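Stakside Countertop Microwave, Cream White

Kitchen Equipment / Small Cooking / Microwaves

Sold by Oltport Kitchen Supply. Showroom and web orders.
Status: in stock
Stock left: 66 units
Warranty: 8 months, parts and labor, return to store

We list very few microwaves. Most of what gets offered to us is the same box with a different door, and the brochures all promise dinner parties. People buy a microwave to warm up soup and coffee. We looked at the Stakside with that in mind, and it went on the shelf after some argument.

The maker's sheet calls it "a smart cooking companion." We would call it a microwave with a flat touch panel and no knobs. If you like a dial you can turn without looking, stop reading and call us about the Wiriya, which has two of them and costs less.

What we like

The quick-time row. You get ten seconds, one minute and five minutes, printed in large numerals right under the display. Ten seconds is good for butter. One minute covers a mug. Five minutes is longer than we would leave most things without stirring, but fine for a big bowl of leftovers if you stop halfway.

Start and stop are on the orange button at the bottom, and it is the only one in that color. The panel has four touch buttons in all, so there is not much to learn.

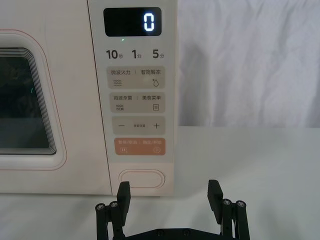
Stakside control panel, Chinese-language version. Orange button: pause/cancel and confirm/start.

What we are less sure about

The labels are in Chinese. We do not stock an English overlay and the maker has not answered us about one. Each unit ships with a one-page translation that we wrote ourselves. Going down the panel, it covers microwave power and smart defrost, microwave sterilizing and the food menu, the weight setting with its minus and plus, and then the orange button. Tape it inside a cabinet door. Several buyers have told us they stopped needing it within a week, and one sent the oven back, so take your pick.

"Smart defrost" is a name we would not have chosen. You put in a weight and the oven works from that. It does not know whether you gave it a flat steak or a frozen lump of ground beef. Turn the food over partway, as you would in any other microwave.

Sterilizing is the claim we trust least. The maker sent no test results with it, and we asked twice. Use it on a damp sponge if you like, but we will not sell this oven as a way to sterilize baby bottles or anything else where it matters.

Cream white is a nice change from black and steel. There is a thin pinkish-red line around the door which some people on our staff love. Others asked if it came off. It is a matter of taste, and you should look at it in the showroom if you can. We have no opinion yet on how the color holds up next to a stove.

Before you order

Measure your counter and leave space for air at the back and on top. The leaflet in the box gives the clearances and we would follow them. Do not push it into a closed cabinet. Check the rating plate against your outlet – this applies to anyone moving house with one as well.

Clean the panel with a soft cloth, barely damp. No scouring pads on the door window. The maker says the door is good for over 3,000 openings, a number we cannot check and do not find very impressive for a family kitchen.

Shipping and returns

Flat delivery charge inside our area, free on orders above $200. Returns are accepted unused and in the original carton. The Kimelier stand and the turntable cover are sold separately, and you probably don't need the cover.

Questions go to Berkay Kahraman at the small appliance counter. The showroom is closed Sunday. Next shipment is due in October.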